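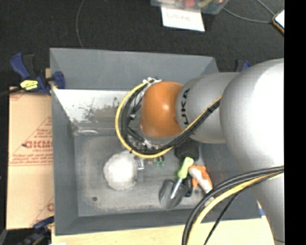

The one-bin method: a sceptical thread

March 26, 2020

1/ A deep grey bin with a trowel in it, next to a fluffy white ball. According to the Jedik method, this counts as tidy. I have been reading up on the Jedik method all week and I have questions.

2/ For anyone who has been spared it: you get one deep bin per room. Anything without a home goes in the bin. You don't sort it and you don't label it. Once the bin is full you "have a conversation with it". Their wording, I promise.

3/ The pitch is that sorting is what wears people out, so if you take away the sorting they'll tidy more. I can believe the first half. Sorting is dull. I've put off sorting a drawer by cleaning an oven.

4/ Second half, no. You've still got to find the thing later. All that sorting you skipped is waiting for you at the bottom of a deep bin, on a day when you're in a hurry and want the trowel.

5/ Take the trowel. Lime-green handle, dark scoop, a small one. You'd think that would be the easy case. Bright handle, you'd spot it from the door. And with so little in the bin, yes, you would.

6/ Now add what a normal house adds in a month. Post. A lead for something. The other lead. Gloves. The trowel is under all that and the bright handle is no help whatsoever.

7/ This is my main complaint about every storage photo going. They're nearly always taken with a handful of things in. Of course it works with a handful of things in. A carrier bag works with a handful of things in.

8/ Then there's what the trowel is sharing with. A trowel's job is soil. However well you wipe it you'll miss a bit up by the neck, and it will drop off on to whatever is nearest.

9/ And the nearest thing could be a white fluffy ball. I can't think of an object that wants to meet a trowel less. I don't know if it's a pompom or a toy or a duster head off its stick and it makes no difference, it's white and it's fluffy.

10/ Someone is going to tell me it washes. Maybe it does. I had a white bobble on a hat once that "washed" and came out looking like something you'd pull from a plughole.

11/ Also in there: little green and brown bits that look like circuit board. If that's what they are, I'd keep them well clear of fluff AND soil. I'm no electrician. I just don't think bare bits like that should be rolling round with gardening tools.

12/ Though I do know exactly how bits like that end up in a bin. You don't know what they're from, you're fairly sure they matter, so you can't throw them out and you can't put them away either. The Jedik book calls these "resting items". I call them bits.

13/ Same goes for the black mesh thing. Could be a pot for pens, could be part of something larger, I can't tell. A fine mesh like that collects fluff for a living. See post 9.

14/ So that's my objection to the combination. Any of these is fine in a bin. It's the mixing I don't buy. Sharp-ish with soft, garden with indoors, dusty with fiddly.

15/ Reply from someone who does the method (hello, thanks for being polite about it): "you're overthinking it, the bin is temporary". Is it though? How long has yours been temporary? I asked. The answer was August.

16/ August! It's nearly April. That's a piece of furniture.

17/ To be fair to them they did say the rest of the room looks better, and I believe it. Moving everything on the floor into one bin makes a floor look lovely. I just wouldn't call it tidying. I'd call it moving the floor.

18/ On the bin itself. I've nothing against a big grey bin, they're good for stuff that's all one kind. Logs. Footballs. Dirty washing. Anything where you're happy to take whichever one comes to hand.

19/ They're bad for things where you want THE one. You end up bent double with your arm in up to the shoulder, stirring. Deep sides make it worse, you're working in your own shadow half the time.

20/ Shallow is better. I will die on this hill. A tray you can see the whole of beats a deep bin you can't, even if the tray holds a quarter as much. You will know what's on the tray.

21/ Several people asking where to get trays. Shen do a plain one, and there's usually a stack by the door in the Prirstead branch, or there was when we could go in. I'm not telling you to order one now. A roasting tin does it. The lid of a shoebox does it.

22/ A word on the app, as I was told I couldn't criticise the method without trying the app. It's called Milik. You photograph your bin and it keeps a list of what's in there so you "never need to dig".

23/ Right. So it's a system where you don't sort or label, plus an app where you log every object by hand. We have gone all the way round the houses and arrived at labelling.

24/ It allows 2000 items. I find that a worrying number to have thought about. If I own 2000 things that have no proper place then a list isn't what I need.

25/ I tried it for two days on the hall cupboard. It wanted a category for each item. I had an odd glove, a bulb that may or may not work, and a key. I put "glove", "bulb", "key". It suggested I merge them under "memories".

26/ Deleted it.

27/ What would I do with the stuff up top, since I've been asked, a bit crossly? Trowel goes where the garden things are, even if garden things are one hook and a bucket. If you have no garden things apart from a trowel, it goes by the back door.

28/ White ball: wherever it gets used. If it belongs to a child or a cat, their basket. If you can't say what it's for, ask the house once, out loud, and if there's no answer it can go to the charity shop when they're open again.

29/ Green and brown bits: small box with a lid, and write on the lid what you THINK they're from. "Radio?" is fine. The question mark is allowed. You'll thank yourself when the radio stops.

30/ Mesh thing: if it's a pot, use it as a pot. Stand it on a desk. It's daft to store a storage thing inside another storage thing, and I say that as the owner of a bag full of bags.

31/ That took me about 116 seconds to type and I reckon less than that to do. I know the bins people actually have are fuller. But that's rather my point, do it while there's hardly anything in there.

32/ "What about people with no time or energy for this?" Fair, and I don't want to be smug about it. If a bin gets you through the week, have a bin. I only object to it being sold as a method, in hardback, with an app.

33/ Things that might change my mind: a photo of a Jedik bin from someone who's used it for a year, tipped out on the floor. All of it, please, including the layer at the bottom. I've asked in their group and so far I've been sent a lot of pictures of the tops of bins.

34/ One person did tip theirs out for me, fair play to them. 44 things, and among them were the scissors they'd replaced twice. They say they still like the method. They've got a lot of scissors.

35/ Had a message asking if two bins per room would fix it, one for hard things and one for soft. Yes, a bit! It'd sort out the trowel and the fluff, at any rate. But the book is very firm that a second bin is "a relapse", so you'd be out of the club.

36/ And where does the mesh thing go? Hard, I'd guess, from the look of it, but I haven't felt it. You see how quickly you're back to sorting.

37/ Muting this for the evening. If you're starting on a cupboard tomorrow, do the shelf at eye level first and wipe your trowel before it goes anywhere. Tipped-out bins still very welcome in the replies, I'll look at all of them after tea.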